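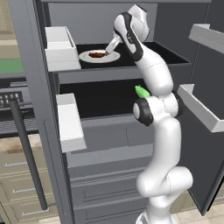
Fitriani Yusof wrote to ask whether she'd have to redo her whole kitchen before a robot could work in it, and could I please answer in plain English. Sure can! No, you wouldn't, and that question is pretty much why Voneck exists.

I'm Teguh Mangundap, and I started Voneck with Yoga Ong in September. We make Alel, a practice kitchen that lives on your computer. You pick a robot arm, pick a chore – getting a plate out of the fridge, say – and let it try as many times as you like before you spend a dime on hardware. Alel comes with 18 chores, and you can move the cabinets and appliances around till it feels like home (my own layout has the stove way too close to the fridge, just like my apartment).

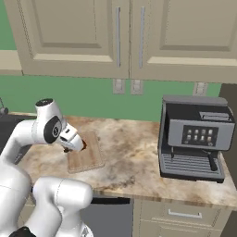

Alel: robot arm over the cutting board, espresso machine at right

We're a team of 3, all in Cenisberg. Yoga builds the rooms, Cristóbal Tapia handles the arms and how they move, and I answer the mail and write pages like this one. A license costs $69 a month and covers 2 computers. Schools should write to me first – we'll work something out on the price.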